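Recibe con una condición: que no aparezca su nombre. Lleva once años escribiendo manuales de instrucciones para pequeños electrodomésticos y sostiene que el anonimato forma parte del oficio. «Si alguien supiera quién redactó la página de la descalcificación, tendría que mudarme», dice, y pide un cortado.

Trabaja para Prollwood, una agencia de documentación técnica instalada en la segunda planta de un edificio que comparte con una gestoría y una academia de oposiciones. Desde allí ha explicado en español cómo se usan hervidores, planchas, picadoras, hornos de sobremesa y un aparato para hacer yogures que, según recuerda, se vendió muy poco y generó muchísima correspondencia. No ha tenido en casa ni la mitad de lo que ha explicado. Tampoco le parece grave. «Los que escriben horóscopos no viven en Júpiter.»

Llegó al gremio por la traducción. Quería hacer novela, como todo el mundo, y tradujo una que salió en una editorial que cerró en febrero del año siguiente sin haberle pagado. El primer manual se lo pagaron a treinta días. «Ahí entendí en qué género había talento», comenta. El encargo era una batidora de la marca Dranthorpe y el original venía de un inglés que a su vez venía de otro sitio. Una frase advertía al usuario de que no «introdujera su voluntad en el vaso». Le costó una tarde y dos llamadas averiguar que se referían a los dedos.

Pregunto por las advertencias, que es lo que pregunta cualquiera. Suspira. El manual más largo que ha firmado, o más bien que no ha firmado, tenía 317 avisos de seguridad repartidos en nueve idiomas, y la parte dedicada a explicar cómo se encendía el aparato ocupaba media página. «El departamento jurídico escribe para un juez y el de marketing para un cuñado. Yo me quedo con el hueco que sobra.» Asegura que detrás de cada prohibición absurda hay una carta de alguien. La de no secar calcetines en el tostador la leyó ella misma, en un folio escrito por las dos caras, con muy buena letra y un tono bastante ofendido.

Tiene manías. No soporta el verbo «proceder». Detesta «el citado botón», que le suena a atestado. Desconfía del signo de exclamación dentro del triángulo, porque a partir del cuarto la gente lo lee como decoración. Durante años defendió el tuteo y perdió siempre, hasta que Brerkcombe, un cliente de aspiradoras, decidió que quería sonar joven y le devolvió un texto lleno de «¡Hola!» y de «tu nuevo mejor amigo». Desde entonces es partidaria del usted.
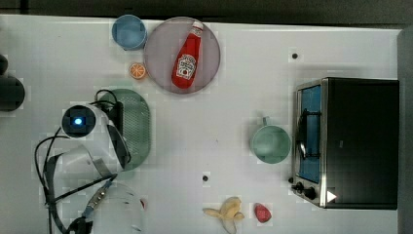 La cuestión de si alguien lee todo esto la contesta sin dramatismo. Una vez Brerkcombe hizo una encuesta y recibió 1352 respuestas. La mayoría decía haber leído el manual entero. «O sea, que mienten por escrito y gratis», resume, con una admiración que parece sincera. Ella misma confiesa que tiró sin abrir el folleto de su lavadora y que lleva desde entonces usando un único programa, el que tiene dibujada una camiseta. Los demás, sospecha, serán para otro tipo de vida.

Le interesan más los lectores que sí existen. Los jubilados, por ejemplo, que subrayan. O quienes escriben para señalar que en la página 14 se remite a la 22 y que el asunto está en la 23. A esos les contesta siempre, y con alguno ha mantenido una relación epistolar más larga que la que tuvo con su director de tesis. Uno le propuso cambiar «girar en el sentido de las agujas del reloj» por «girar a derechas», argumentando que sus nietos ya no tenían reloj. Lo llevó a una reunión. La reunión duró 50 minutos y se aprobó dejarlo como estaba.

El futuro del papel lo ve estrecho. Los clientes piden ahora una hoja con un código y el resto en una web, que a veces funciona. El último proyecto grande de la agencia, llamado Yagi por motivos que ya nadie en la oficina sabe explicar, consistía en meter todos los manuales en una base de datos común para reutilizar las frases. El resultado fue que una vaporera recomendó durante semanas no superar la velocidad máxima en pendiente. «Llegaron tres quejas. Las tres preguntaban cuál era la velocidad.»

¿Y la novela? Se ríe y mira la cuenta. Tiene un cajón, claro. Lo que hay dentro está numerado por apartados, porque ya no sabe hacerlo de otra manera, y el protagonista no enchufa nada con las manos mojadas. Le digo que me gustaría leerlo. Contesta que primero conviene retirar todos los materiales de embalaje, deja unas monedas sobre la mesa y se va a revisar una freidora que entra en imprenta el lunes que le digan.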